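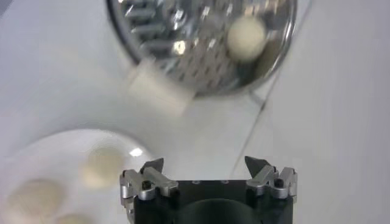

Biblioteca de Lostska reabre com horário alargado e uma sala só para os mais novos

Foi uma manhã de segunda-feira bem diferente do costume em Lostska, com gente à porta da biblioteca ainda antes das nove e muitos abraços entre vizinhos que já não se cruzavam ali desde o início das obras. A casa volta a receber leitores depois de um inverno inteiro fechada, com o telhado arranjado, janelas novas do lado do rio e um horário que passa a ir até às oito da noite (pedido antigo de quem trabalha em Wurkby e chegava sempre tarde demais para devolver os livros).

O bibliotecário, Ghislain Desjardins, andou de mesa em mesa a cumprimentar toda a gente e confessou que dormiu pouco na véspera. "Tínhamos 2.984 livros nas caixas e eu queria vê-los todos na estante antes de abrir a porta", contou, ainda com o molho de chaves na mão. Juntam-se agora 493 títulos infantis, comprados com o apoio da livraria Hiebert, que ficam na nova sala do rés do chão, onde as crianças podem ler sentadas no tapete e falar um bocadinho mais alto.

O cartão de leitor continua gratuito e os antigos mantêm-se válidos, mesmo aqueles de cartolina que muitos ainda guardam na carteira. Quem tiver livros em casa desde antes das obras pode entregá-los até ao fim de abril sem pagar multa.

A hora do conto regressa aos sábados, às onze, e o clube de leitura volta a reunir-se na sala de cima, a começar por uma sessão de poesia com chá e bolo de laranja. As inscrições fazem-se ao balcão.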